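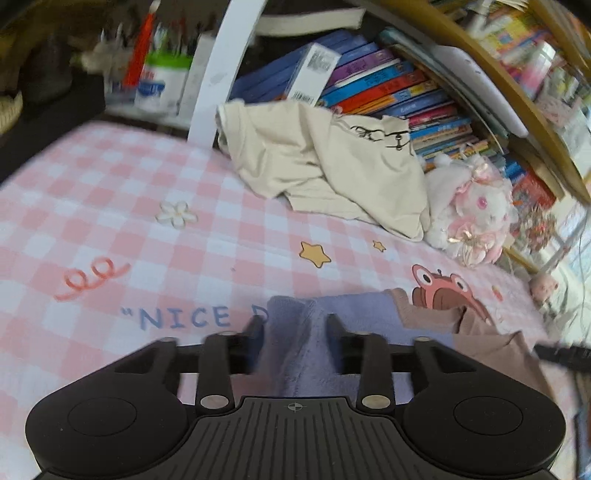
A lavender knit-like garment on a pink and white gingham cloth.

Prumcombe textile drop-off to stay open through winter

Last updated: 4:40 p.m.

The clothing and bedding drop-off on Dresano Street in Prumcombe will stay open until the end of February, the town said. It had been due to close after a four-week trial.

Residents brought in 2,000 pounds of textiles during the trial. Sweaters, sheets and towels made up most of it. Items that can be worn again go to the thrift store in Skernholm, and the rest is sold by weight for rags and padding.

Clothes should be clean and bagged. Pillows, rugs and anything with mildew will be turned away. The limit is four bags per household per visit.

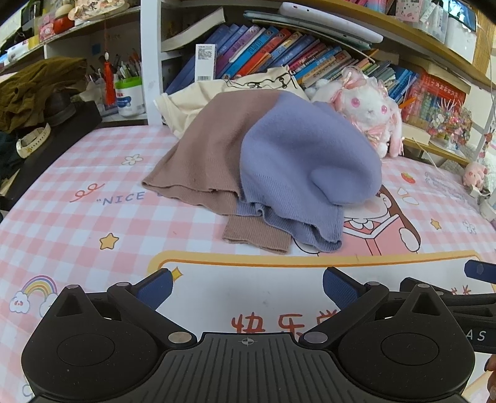

Ahn wrote to the town during the trial that the hours were too short for people who work in Skernholm, and asked for one late evening. The town has agreed, and the drop-off will now close at 7 p.m. on Thursdays.

Extending the service will cost the town $50 a week, mostly for hauling.

Comments (3)

mill_road19: Do they take single socks? I have a drawer full.

Pat on Dresano St: Parking is bad there after 3. Use the side lot.

tkel: Went last week, in and out in 4 minutes.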